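Eight weeks without the car

The car failed its MOT in December and the repair bill came to £1,027. I didn't have it, or didn't want to spend it on a car that old, so I parked it behind the flat and bought a bus pass. Eoin Cullinane at work gave me eight days before I cracked. It has been eight weeks.

The 67 goes from the end of my road to Asedell and takes twice as long as driving did. I was annoyed by that for the first fortnight. Then I started taking a book and stopped looking at the time. I've finished more books since the car went off the road than in the whole of last year.

Shopping was harder. I used to do one big shop and fill the boot. Now I go three times a week with a rucksack and buy what I can carry. We throw away less food, but I do miss buying the large bag of potatoes.

The other change is waiting. If I miss the connection at Asedell there's a long gap until the next one, and in the cold I'd rather spend it indoors with a drink than in the shelter.
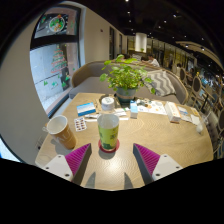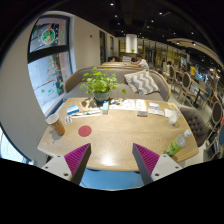
What it costs

I kept the receipts. Over the last full year the car cost me £2,805 in insurance, tax, fuel and parking, before any repairs. The bus pass is a good deal cheaper, even with the odd taxi and more coffee than I used to buy.

I haven't worked out what to do about my mum, who lives past the last stop. Sneha Chaturvedi has driven me over twice and won't take petrol money, so I've been bringing her cake. I can't keep doing that all year.

The car is still behind the flat. A man has offered to take it for parts and I've told him I'll ring him back.

Recent posts
Re-sealing the bath, second attempt
A wet weekend in Verkholm
Books I gave up on
Moving my phone contract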